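Dovalell Community Help
Category: Manipulation and Teaching / Demonstration by Remote Control

Question 2332
Two-arm teleoperated demonstrations: should one arm remain still while the other handles a tool?

Submitted by Willy De Smet
Status: Answered (3 replies)

Our training centre is preparing a short unit in which participants demonstrate bench tasks to a two-arm robot by remote control. Each operator uses a pair of leader arms, and the movements are recorded for later policy training. The first tasks involve picking up small parts. The later tasks involve handheld tools, and it is the later tasks on which guidance is requested.

Two matters remain unresolved. The first concerns the arm that is not performing the principal action. Some of our instructors require it to be parked at the side of the bench. Others permit the operator to keep hold of a part with it while the opposite arm collects or positions the tool. The draft procedure, inherited from an earlier course, says only that "unnecessary motion is to be minimised", and our operators interpret this in several ways.

The second concerns the layout of the bench. The draft requires every object that is not used in the task to be removed before recording. This adds considerable time to each session and I am not persuaded that it is of benefit. Our target is 500 episodes before the unit opens in May. Practical experience from other centres would be appreciated, particularly with regard to wrist camera views, as our overhead view is frequently blocked by the arms themselves.

Answer 1 (marked as accepted)
Hendrik Verbeke

I shall address the two matters in the order in which they were raised.

The idle arm. We do not recommend a general rule that the second arm be parked. If a part has to be held in the finished task, it should be held in the demonstration, from the moment at which the operator would naturally pick it up. What must be avoided is drift. An operator concentrating on the tool hand will often allow the other leader arm to sag, and the follower reproduces this faithfully. The recorded data then contain a slow movement that has no purpose, and the policy may learn it. Our operators rest the elbow of the holding arm on a padded support, and they are asked to stop and discard the episode if the held part has visibly wandered.

We also ask for a pause of 2 seconds at the start and end of each episode, with both arms stationary. Pauses elsewhere should be short. Long hesitation in the middle of a task is the most common fault in the work of new operators, and it is corrected by rehearsal – usually 12 unrecorded attempts are sufficient before a person is permitted to record.

The bench. Complete clearing is not required at our centre. Objects that remain on the bench should be stable and outside the path of either arm, and their positions should vary between sessions. A policy trained only on a bare bench may perform poorly when a cup or a storage box is present. Cables are the exception. They should be secured, as a leader arm gives the operator little warning that the follower has caught on one.

Camera views. For tool work, the wrist view should be treated as the principal one. The fixed view remains necessary for checking the position of the holding arm, but the contact between a driver bit and a screw is seldom legible from it. Before accepting an episode, the reviewer should confirm that the tip of the tool can be seen in the wrist recording at the moment of contact. Exposure also deserves attention, as pale fixtures under bench lighting lose their surface detail.

Three views from our own bench are attached below.

Answer 2
Member, Tirkodholm group

Agreed in general. I would add that the left and right leader arms should be labelled in a colour the operator can see without turning the head. We lost a full afternoon of recordings to crossed arms.

Answer 3
Member, Mulent

Which gripper is in use? On the older Van der Linden pads we had slipping with thin parts and it was necessary to reduce the speed. I cannot comment on the question of clearing the bench, as our cell is enclosed.

Last edited 2023-02-28

Attachments to Answer 1

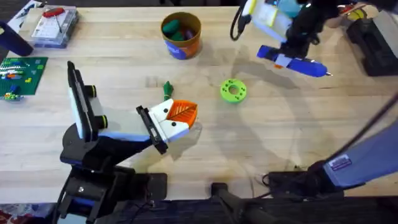
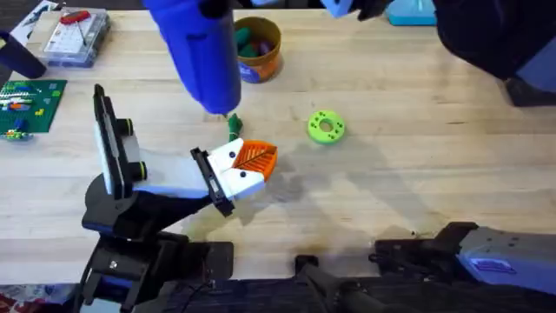
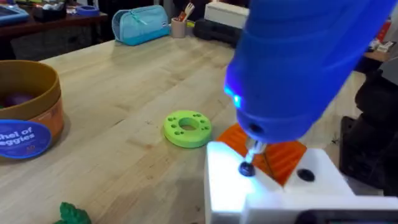 First and second views: fixed camera, orange leaf-shaped part held in the white gripper. Third view: wrist camera, tip of the blue tool at a screw in the white block.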